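I have now been on the committee to rename our office meeting rooms for longer than I was engaged to my wife.

We have 16 rooms at the Pellby building. For years they had numbers. Everyone could find them. Then someone came back from a leadership course.
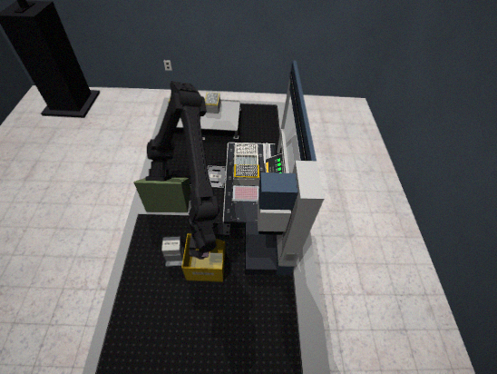 Render: Kiprono Simiyu

First proposal was rivers. Legal wanted to know whose rivers. I still don't know what the wrong answer was.

Second proposal was cheeses, which had real support until sales figured out they'd be meeting clients in Muenster.

There was a survey in September. It had 36 questions and one of them was about parking. The parking one got all the comments.

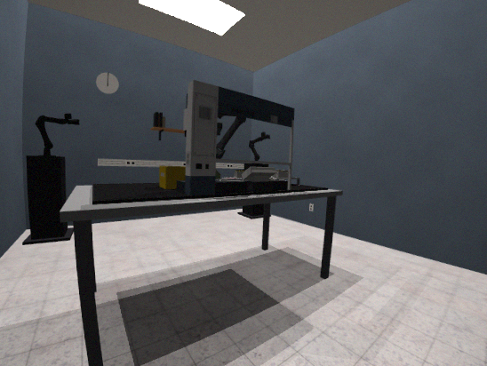
So then we hired Flitari, who name things for a living. They sent a deck of 48 slides. Slide one said "What is a room?" and I'm sorry to report we talked about it until lunch.

Their top pick was Nekcombe. For all the rooms. Nekcombe One, Nekcombe Two, and so on. I pointed out that this was numbers again and got told I was being literal.

My boss loved it. My boss also calls the kitchen the collision space.
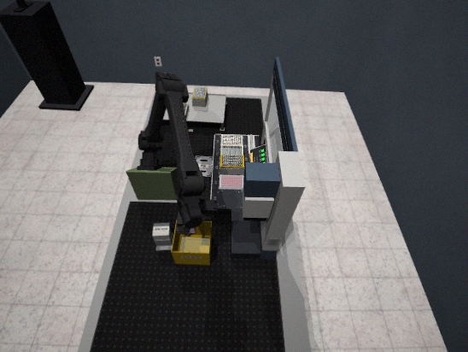 New signs went up 1/29/20. They're frosted glass with pale gray letters, so you have to stand close enough to fog them up. The booking system still has the old numbers because changing it needs a ticket, and the ticket needs a meeting, and I went to the wrong Nekcombe for it.

I ate a stranger's bagel in there and learned a lot about payroll. 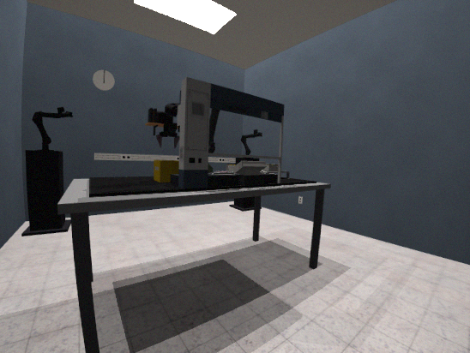 Lab room with clock, computer render

Bainbridge, our other office, heard how well this went and wants to do theirs next. They have over 1,000 lockers they'd like to include.

I've been asked to chair — the invite says Room 9.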